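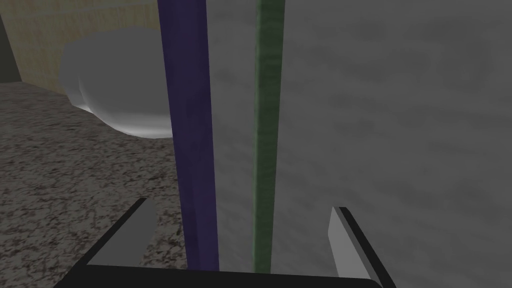

Wudbridge film festival hands top prize to movie most of the jury slept through

Sunday, December 3, 2023

The Wudbridge Film Festival closed last night with a standing ovation, a long speech about the courage of audiences, and a best picture award for "Pinto," a three-hour drama about a horse that is never shown.

The win surprised the people who had seen it and delighted the people who hadn't. "Pinto" played once, at nine in the morning, in the smaller of the festival's two theaters. Four of the seven jurors have since admitted that they missed portions of the second hour with their eyes closed. One called it "the most restful experience of my career" and said she meant it as praise.

The statement that came with the prize commended the film for "refusing the tyranny of the horse." The producers, who accepted on behalf of a director still stuck at an airport, thanked the horse.

Until Friday the smart money was on "Tullon," a glossy thriller set in a mining town of the same name, which arrived with a publicity budget that could have bought the mine. Posters for it have hung from every lamppost on Main Street since September. Its stars spent four days shaking hands, posing with babies and telling anyone with a microphone that awards don't matter. They left before dessert.

"Tullon" did pick up best sound, and the audience award, which is decided by people who buy tickets and is therefore announced first, while everyone is still looking for their table.

The big night itself ran an hour and fifty minutes over. Organizers had promised a tighter show after last year's, when the In Memoriam section included two people who were in the room. Speeches were capped at 60 seconds, with a polite chime to signal the end. The chime went off during the first acceptance speech, was taken for a phone, and got a dirty look from the stage. It was not heard from again.

The gift bags caused more talk than the films did. Skincare company Nutier, a sponsor for the first time, supplied 500 of them for a guest list of 1,160, on the theory that not everyone would want one. Everyone wanted one. By ten o'clock the coat check had turned into a trading floor, and a supporting actor from a well-liked family comedy was seen leaving by the kitchen with three bags under his jacket. His publicist said he has sensitive skin.

Nutier said in a statement that it was "humbled by the enthusiasm" and would be sending another 200 bags, to be handed out by a method that has not been worked out yet.

Fashion on the carpet was subdued, apart from a cape that needed its own seat. The seat had been assigned to a documentary editor, who watched the ceremony from the stairs and later won. Her walk to the stage was the shortest of the night, and she got the biggest laugh when she thanked the cape.

There was some talk in the lobby about whether the festival has gotten too large for the town. Wudbridge has two hotels and one restaurant that serves after nine, and on Saturday that restaurant ran out of everything but soup. Guests who had paid $1,000 for a gala seat stood in line for it in evening wear. The soup was said to be very good – better than the gala chicken, by most accounts.

As for "Pinto," it now goes looking for a distributor. Two companies are interested, according to the producers, and one of them has asked whether there is any footage of the horse. A shorter cut is being discussed. The director, reached by text at the airport, answered with a single word that can't be printed here, then added a thumbs-up.

The winning film will be shown again on Monday at noon. Coffee will be available in the lobby.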